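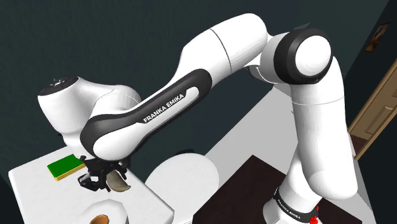
Sourdough notebook, September, entry 4: rye starter at Endbridge

3 min read

Started at 6:10 this morning and I'm already grinning, the rye starter finally woke up! It had doubled by the time I got my coat off, with a nice domed top and that green apple smell we lost over the summer. Chrysoula Balaskas, if you read this before you feed it: please keep doing exactly what you did last night.

Fed it 35 g starter, 95 g whole rye, 92 g water. I know the sheet on the fridge says equal flour and water, but a touch stiffer seems to suit this flour (the Vlachopoulos sack, the coarser grind). The last sack drank much less. Label the tub when you open a new one, I spent ages guessing in August.

Mixed the test dough at 10:40. Half rye, half bread flour, salt held back for the first rest. It came together beautifully, sticky but with some pull to it, and I used wet hands the whole way instead of dusting the bench. Folded it twice and then left it alone, which was hard! Crumbs of caraway in one half, plain in the other. I toasted the caraway a bit too far, so that half smells stronger than I wanted.

Baked at 3:15 pm in the two lidded pots. Lid off when the edges started to color, then another stretch until the crust went properly dark. The plain loaf sprang up and split right along the slash. The caraway one spread sideways, and I think I shaped it too loosely. Crumb on the plain one is the best we've had: moist, even, no gummy line along the bottom. I waited until evening to cut it and had three slices with butter standing up.

Inside of the loaf measured 92 C at the thick end when it came out. Could go a little longer next time, the middle was just on the soft side.

For tomorrow:
- same feed, same tub, top shelf
- tighter shaping on the caraway half, lighter toast on the seeds
- try the old Zisness pan for one loaf, it needs greasing right into the corners
- ask Vesodance about a smaller sack of the medium rye

Half the plain loaf is in the bread box, wrapped in the blue towel. Help yourselves, but leave me the heel.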